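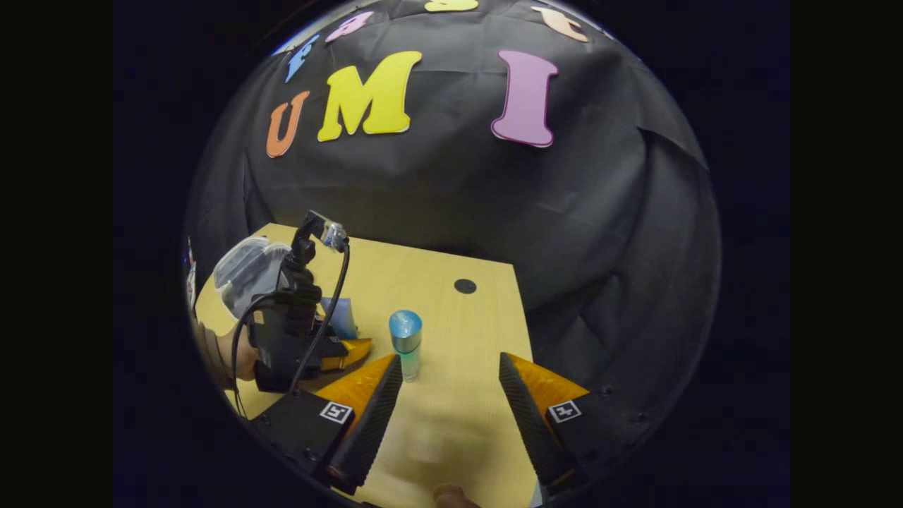
Slide 1 - Title

Wait for the back row to sit down. They won't. Start anyway.

Good afternoon. I run admissions records at Prekus College, and I've been asked to talk about transcript requests for 20 minutes. You have my sympathy. There is coffee at the back and I'll try not to stand between you and it.

Slide 2 - What a transcript request is

A former student wants proof that they studied with us. They need it for a job, a license or a master's program. They need it by tomorrow. They have known this for six weeks.

(Pause. People who work in a registrar's office laugh here. Everyone else looks at their phone.)

Slide 3 - How it worked until last year

Paper form, two pages. Page two asked for a fax number. We took the fax machine out years ago, and the form went on asking.

The student mailed the form. We checked it against the ledger, printed the transcript, stamped it, sealed the envelope and stamped the seal. If the middle initial didn't match, the whole thing went back and we all began again, older.

Slide 4 - The numbers

In September we had 267 requests. 224 went out inside the time we promise on the website. Leaves 43, and I can tell you a good deal about those 43, as most of them phoned.

Don't read the chart aloud. They can see the chart.

Slide 5 - Where the 43 got stuck

Name changes were the big one. A student enrolls under one name, marries, moves, and asks for records under another. Our form had no box for a former name. People wrote it in the margin, and then we scanned the form with the margins trimmed.

Next, unpaid library fines. We were holding up a nursing license over a paperback. I looked into which paperback. It was a guide to time management.

After that, closed schools. We hold the records for Felard Institute, which we took over, and Felard kept its grades on index cards in an order that made sense to one person, now retired to a place with poor phone service.

Slide 6 - What we changed

Read these slowly:

One form, one page. Former names go at the top.
No holds for anything under 200 dollars.
Status email when the request arrives, and another when it leaves.
Felard cards scanned, all drawers except the one that doesn't open.

The status email did the most good and took an afternoon to set up. We had been discussing it for 3 years.

Slide 7 - What didn't work

We tried the Oltarero portal. It is a perfectly nice portal. It asked alumni to log in with their student email, which we switch off when they graduate. Give them a moment to work that out.

We also wrote a page of frequently asked questions. The most frequent question after that was where to find the page.

Slide 8 - If you only change one thing

Request your own transcript. Use the public form, from home, without calling anyone you know. I did it. I got a letter saying my signature didn't match the one on file. I was 18 when I signed the one on file and was going through a phase with loops.

Slide 9 - Questions

Somebody will ask about blockchain. Say we are watching it with interest, and take the next hand.

If asked about Acheampong College: they use the same one-page form now, and they're happy to share the template. Contact details are in the handout. Handouts are by the door. If they've run out, there is a form you can fill in.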